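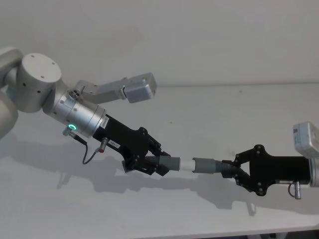 Chapter 5
Moving Water Through a Building

Every building with running water depends on pressure. Water enters from the main, passes through a meter and a shutoff valve, and then divides into branches that serve each fixture. This chapter follows that path from the street to the tap.

Pressure falls as water climbs and as it rubs against the walls of a pipe. A long, narrow branch loses more than a short, wide one – a fact that shapes every layout in this book. The worked problems use the Sustmont apartment block, a building of 38 units first met in Chapter 2.

Key terms: main, branch, riser, head, friction loss

Before reading on, review the units of pressure in Chapter 4.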